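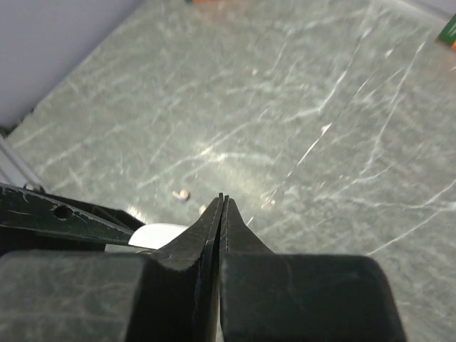 Dresgate, March 21, 2018. Neka opens today the registration for its boiler and heat pump installer course. The course has 8 modules and 3 practical days at the Acharya training hall in Dresgate.

Last year 57 installers finished the programme and received their certificate. Each company that wants to offer the Neka home heating grant must have at least one certified installer in its staff. Certificates from the old course stay valid until October.

Registration is made on the Vomow portal with the course code 3258. Places are given in the order of registration.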